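Two arms, one basket: living with the Plesov tabletop kit

2/6/22

I said in January that I would write up the Plesov kit once I'd had it long enough to be annoyed by it. That has happened.
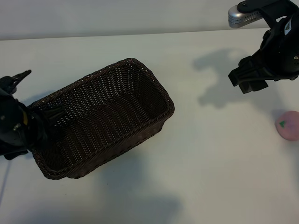 Kumudini Liyanage wrote to ask whether a two-arm kit at this price can do anything a patient person with one arm and a decent script couldn't do, and added that she had been burned by a "bimanual" bundle before and was not in the mood to be burned again.

Fair question, and I'm going to be slow about answering it, because the sales page answers it very fast and I don't trust that.

First, what Plesov is selling. You don't get arms. You supply those, any two from their supported list, and they don't have to match, which was the main reason I went for it. What you pay for is a controller box, a pair of mounting plates, the calibration software and a year of what they call guided tasks. The price was 1,508 with shipping, and the guided tasks renew at 290 a year after that. I had to dig for the second number. It sits on the checkout page under a fold-out labeled "plan details," and if you are the type who skips fold-outs you will meet it twelve months later on your card statement.

Setup took me most of a weekend. The plates are good. Heavy, flat, drilled where the drawing says they're drilled. The printed guide is less good. It was plainly written for an older version of the software and half the menu names have changed, so you spend a lot of time looking for a button called Align Pair that is now called Workspace and lives under a different tab. Support told me a new guide was coming. That was before the holidays and I'm still using the old one.

The guided task I've spent the most time on is called Soft Sort. A soft toy goes into a basket, or comes out of a basket, or the basket gets moved and then the toy goes in. I use a dark brown wicker basket and a pink toy fruit on a white table. The idea is that one arm deals with the basket while the other one deals with the toy, and the software keeps the two from arguing.

When the basket is square to the table, it's fine. I'd even say it's pleasant to watch. Turn the basket so it sits on a diagonal and things get a lot shakier. I ran 40 attempts with it turned, which is the number Plesov uses in its own write-up, and I kept a tally on paper because I don't believe the success counter. The counter marks a run as good when both arms get back to their rest position. It doesn't care where the toy is. I had several runs where the toy had rolled off to the side and the screen gave me a green check mark anyway. I asked support if that was intended and got a long reply about "task flow completion." So yes, apparently.

Woven baskets are their own headache. The rim on mine is a thick braid and the walls lean outward a little, and the software seems to want a thin straight edge to grab. It also gets confused by light coming through the weave. Plesov's demo video uses a smooth plastic bin with straight sides. Go look at it again with that in mind. I can't prove they picked the bin for that reason, but I'd have picked it too if I were trying to sell the thing.

Shadows matter more than I expected. With a strong lamp on one side, the shadow of an arm on a white tabletop is a big dark shape right where the software is trying to find objects. I moved the lamp, moved it again, and got somewhere I could live with. The guide says "normal indoor lighting." My indoor lighting is normal!

Now the part I like, so this doesn't read as a grudge. The collision handling is solid. I've pushed both arms toward the same spot on purpose, more than once, and each time they slowed down and one gave way. I have used the Zorasano package on this same table and I would not have tried that with it. Mixing two different grippers also worked without any fuss beyond entering the finger lengths by hand. If you already own two arms that were never meant to talk to each other, that alone might be worth some money to you. I'm just not sure it's worth 1,508, and I'm pretty sure the guided tasks aren't worth 290 a year, as there are only a few of them and the one I've used most grades itself on a curve.

So, Kumudini: for moving one light thing into one basket, a single arm and a decent script will get you there, and you'd keep your money. Where the second arm earns its place is when the basket has to be held or shifted mid-task. The kit can do that. It does it less often than the green check marks say.

I've turned off auto-renewal (account page, bottom left, gray text on gray). I'm keeping the controller and the plates for now. Next I want to try Soft Sort with the lamp off completely and a cloth over the table, and if the new guide ever shows up I'll go through calibration again from scratch and post the tally sheet.

Comments are open. If you've had the Plesov running with a wicker basket and didn't have to fiddle with the lights, please tell me what lamp you're using.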